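Sirnden Community Pantry
Minutes of the packing group meeting, 29 August 2025

Present: Fouad Shboul (chair), 11 members of the packing group
Apologies: two received

1. Minutes of the last meeting
Approved with one correction. The shelf order was for Trivard shelving, not Awad.

2. Snack stock
The stock sheet shows 2,954 snack items on hand after the summer drive. Most are bars. Crackers and fruit cups are low and will be bought from the general food budget in September. Fouad asked that opened cartons be used up before new ones are cut. Agreed.

3. Sorting bars into bins
At present all bars go into the same carton and are picked through when the school bags are made up. Several members said this slows the line, and families who have asked for one kind of bar do not always get it. It was proposed that each kind have its own bin on the sorting table, with the bins kept on the mat so they stay in one place. The group looked at the table before discussing the item further.
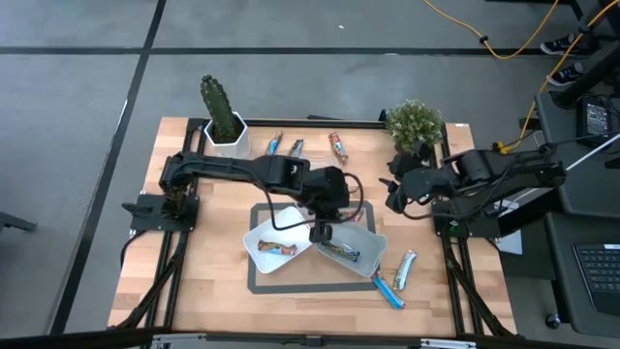 Item 3: sorting table with white bin and gray bin, one wrapped bar in each.

There was some discussion of bin size. The smaller bins are easy to lift but will need refilling more often on bag days. One member would like deeper bins from Purix. Fouad said the current ones should be tried first. Labels were also discussed. The group prefers a card in front of each bin to a sticker, as the kinds change from month to month.

Agreed: one kind of bar to a bin, starting with the next bag day. Bars with a torn wrapper are to be set aside and not put back in stock.

4. Table care
The wood top is to be wiped with a damp cloth and dried at the end of each shift. No spray cleaner on the wood. Mineral oil will be applied once in September, on a day with no packing.

5. School bags
Awad Elementary has asked for 16 more bags a week. The group can manage this if the line starts some 20 minutes earlier. Approved for a trial of 4 weeks.

6. Other business
Box cutters are to go back in the drawer after use. The spare key to the stock room is still missing.

Actions
Fouad: write cards for the bins; reply to Awad Elementary; ask about Purix bin prices.
All: check date codes on bars when refilling.

Next meeting in September, date to be sent by email.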